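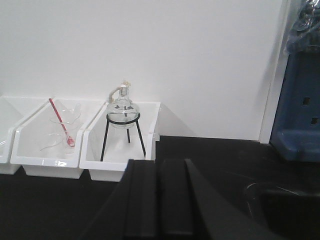

Back bench, Umemstead teaching lab: beaker bin and lamp bin.

Umemstead Science Forum > Rooms and Equipment > Storage on the back bench

dunstan_labs
Posted 9th October

Colleagues, I would welcome views on the open bins before the layout is copied to the second room. The proposal is to keep glassware and heating equipment along the wall on the black bench, in white open-front bins, with one kind of work to each bin. The beaker is kept with its stirrer, and the spirit lamp is kept on its tripod.

My own view is that the arrangement is sound. Students are able to see what they need without opening a cupboard, and staff can check the bench from the door at the end of a session. I should be grateful for comments from those who teach in the room, in particular on whether the bins should be labeled on the lip or on the wall.

G. Chaudhary
Posted in reply to dunstan_labs

Thank you for opening this discussion. I support the bins in general. I do not support storing the lamp on top of the tripod.

A glass lamp seated in a ring is the highest and heaviest item in its bin, and the legs of the tripod come right down to the front lip. A student who reaches for the tripod by one leg will bring the lamp with it. I would ask that the lamp be stored flat on the floor of the bin, with the tripod beside it or in a separate bin.

I would also ask that the room procedure state plainly whether lamps are to be emptied before storage. The present wording, "lamps to be made safe," is open to more than one reading.

Gaurav Chaudhary
Teaching Laboratories

nondora_prep
Posted in reply to G. Chaudhary

I must respectfully disagree on the first point. We have kept lamps in the ring at Nondora for three years and have 30 sets in use. The ring holds the bowl of the lamp on all sides. When we kept lamps on the floor of the bin they slid about whenever the bin was moved, and we lost several that way.

On the second point I agree entirely. Our procedure reads: "Empty the lamp into the marked fuel container, replace the cap, and return the lamp to its bin." It has caused no difficulty.

May I also raise the matter of the stirrer. We do not leave anything standing in a beaker in storage. A long stirrer leaning against the rim makes the beaker easy to tip, and it tends to be taken as clean when it has not been washed.

dunstan_labs
Posted in reply to nondora_prep

The stirrer was placed with the beaker so that the two would be returned together. In the previous year we purchased replacement stirrers twice, and most of the missing ones were found in the sink drawer in December. I would prefer to keep the pair in one bin. I accept that the stirrer could lie alongside the beaker.

With regard to cleaning, the rule in this room is that nothing goes back to the wall until it has been washed and dried on the rack. If that rule is not being followed, the bin is not the cause.

bench_4_tech
Posted in reply to dunstan_labs

A practical note on the bins themselves. The units we were quoted for the second room are the Erkeo open-front pattern, and the order as drafted is for 31. Could the person responsible please confirm whether that figure includes a spare? The room plan shows 30 positions.

I would add that clear glass in a white bin is hard to see from a standing position. I have twice put a hand into a bin I believed to be empty. A sheet of dark liner in each bin would make a beaker much easier to find, and it would also stop the glass from sliding. I should like this considered before any labels are printed.

G. Chaudhary
Posted in reply to bench_4_tech

The figure does include one spare. I will have the order amended to say so.

The liner is a good suggestion, and it would answer part of the objection made by nondora_prep. If the lamp does not slide, there is less reason to keep it raised. My position on the tripod is unchanged.

nondora_prep
Posted in reply to G. Chaudhary

As is mine. I would be content for the two rooms to follow different practice for one term, provided that breakages are recorded in the same way in both.

One caution on liners - please choose a material that can be wiped down and is suitable for use near lamp fuel. Felt is not acceptable.

dunstan_labs
Posted in reply to nondora_prep

That seems a reasonable way to proceed. The existing room will keep the lamp in the ring, and the second room will store it flat on a liner. Stirrers will lie beside the beaker in both rooms. Labels will go on the wall above each bin, as the sloped lip is wiped daily and adhesive labels do not last on it.

Please send any objection to the wording of the lamp procedure through this thread. The draft will be posted here once the liner samples have been received.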